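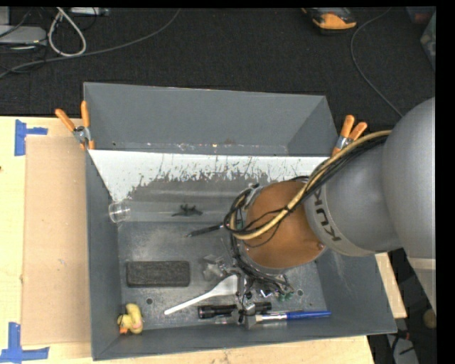 Redoing the cables on the bin picking cell

Home About Cell notes Archive Contact

Quick one, long day. The gripper kept dropping out mid-pick and I was sure it was software. Lost 3 hours on that. Then Orsolya wiggled the black wires at the wrist and the fault came and went with her hand. So, cables.

What I did:
- arm parked, power off, key in my pocket
- meter on every wire, wrist to gripper. One bad, in the thin black bundle
- new wire in, about 300 mm longer than the old one
- loops round the wrist left loose. Had them tied down tight in January and that's what killed them I think
- wrist joint jogged end to end, slow, watching the thick tan cable over the orange cover

Clamps back on the bin sides too, and checked against the blue tape. If the bin creeps the low picks go wrong and the gripper ends up scraping. The white panel at the back is chewed to bits allready, needs replacing. Asked Declan for a new one, no answer yet.

Ran 30 picks after, mixed junk, duck included. No dropouts. The clear stuff still gets missed - diffrent problem, camera side, Isla has it.

Still to do: proper strain relief at the wrist, label both ends of the new wire.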